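Sorting out the garage, finally

Quick one tonight because I have to be up early. It's 16 July 2026 and the garage is, if you squint, a usable room again.

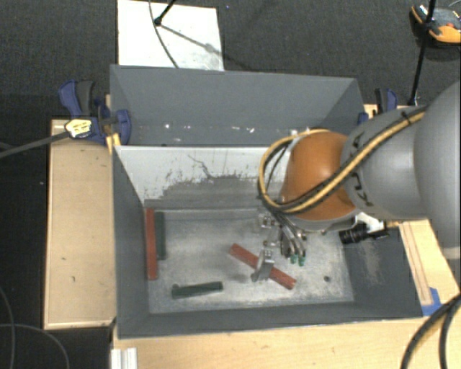
So. Background. We moved in here in February and everything that didn't have an obvious home went in the garage. You know how it goes. "Just put it in there for now." Five months of for now. The car has never once been inside.

What finally did it was the bike. Needed a tire lever, knew I owned at least 3, couldn't find one, bought another. Got home and put it down somewhere. Gone by dinner. I stood there with a flat and a bad mood and decided that was that.

First weekend was only pulling stuff out onto the driveway. Do not do this if rain is coming. Rain was coming. Half of it went back in at a run, in no order at all, and the box with the Christmas lights got a soggy bottom and gave out on the step. The lights still work. Most of them.

Second try I did one wall at a time and that went a lot better. Left wall is garden, back wall is tools and paint, right wall is everything we can't agree on. Anything I couldn't name a use for went in the maybe pile. The maybe pile got very big. Then I went through the maybe pile after lunch when I was tired and cranky, and I reccomend this, because tired and cranky me throws out a lot more than morning me.

Things that left: the old fan, a door (why did we have a door), two broken lamps, the bread machine, a box of cables for phones we haven't had in years. Kept one cable. Don't ask me which phone.

Things I couldn't let go of: the sled. My old skates, which don't fit. A jar of screws that came from my grandfather's basement and that I've never taken a single screw out of. It has a shelf now.

Shelving. I looked at the Stiveo ones for ages because they looked nice and the reviews were good, but they wanted bolting to the wall and our walls are some kind of crumbly block that spits out anchors. Went with the Skiltolberg freestanding ones instead. Heavy. Ugly. They don't wobble. The instructions are all drawings and step four has the brace upside down, or I did, either way I built that shelf twice. If yours leans to the left go back and check the brace before you tighten everything. Would have saved me an evening.

Paint was the worst of it. The last people left us cans and cans, nearly all with no label, or a label so rusty you couldn't read it. Opened every one. Beige, beige, dried out, beige, a really startling purple. No idea where in this house there was ever purple. Dried ones went to the county drop-off, which only opens saturday mornings and the line is out to the road by nine – get there early or bring a book. I dabbed a bit of color on the lid of each one we kept and wrote the room on with marker. Should have been done by somebody years ago.

Labels in general, I went back and forth. Tried a label maker, got fed up with peeling the backing off, now it's masking tape and a marker. Looks terrible. I can find the tire levers. All of them, they were in the picnic bag.

Floor next. There's an oil stain by the door that I've scrubbed with dish soap, then baking soda, then the stuff Sorensen Hardware sells under the counter brand, and it's lighter but it's still there. Somebody told me kitty litter, left on overnight and ground in with your shoe. Trying that this weekend. If you've got a better idea leave a comment, I'm open to anything that doesn't need a respirator.

Still to do: hooks for the rakes, a light that reaches the back corner, something about the draft under the side door. And the freezer, which hums, and which we have to decide about – it came with the house and I'm a little scared of what's at the bottom.

Will the car go in? I measured. It goes in. You then can't open the driver's door more than a crack, so the mower has to move first and I haven't figured out where teh mower goes.

OK, bed. More when the stain is gone.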